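Why I Stopped Checking My Coins Before Breakfast

19 Apr 2018

I own a very small amount of cryptocurrency, and for most of last winter I let it run my mornings. 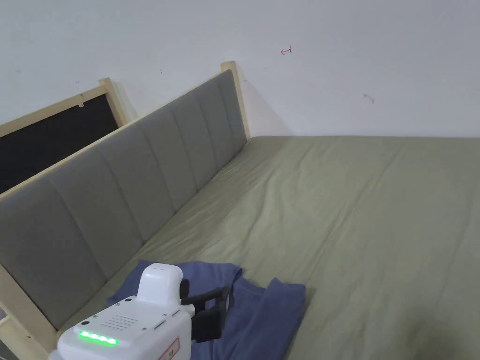
3 min read

I'd reach for the phone before I was properly awake, look at the Etedell price, and decide what sort of day it was going to be (usually a gloomy one). I had put $3,473 into it, which is real money in our house, and I watched it the way my grandmother watched a pot of milk.
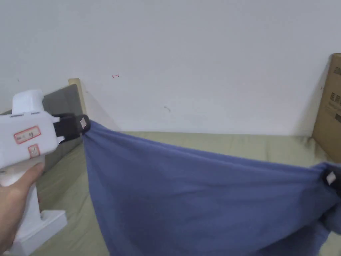
Slow mornings, slower money.

Then my exchange, Bollness, went down for 17 hours. I couldn't look, so I made pancakes and called my sister, and the coins did whatever they were going to do without me. I've kept away ever since, apart from one peek every seven days, and I really do think most small holders would be happier doing the same!

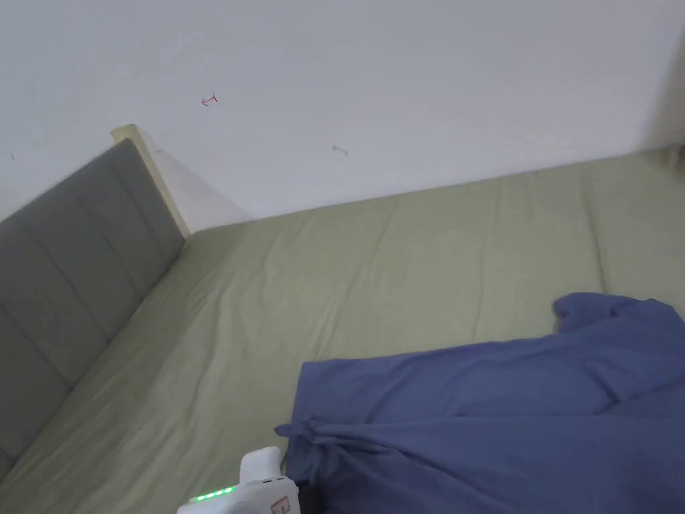
Doesn't a long-term holder still need to follow the price?
Once a week is plenty if you have no plan to sell, and your own written limits will serve you better than a chart at dawn.

I wrote mine on an index card. In May I'll read it again, maybe move a little over to a Morville wallet, and then get back to the tomatoes.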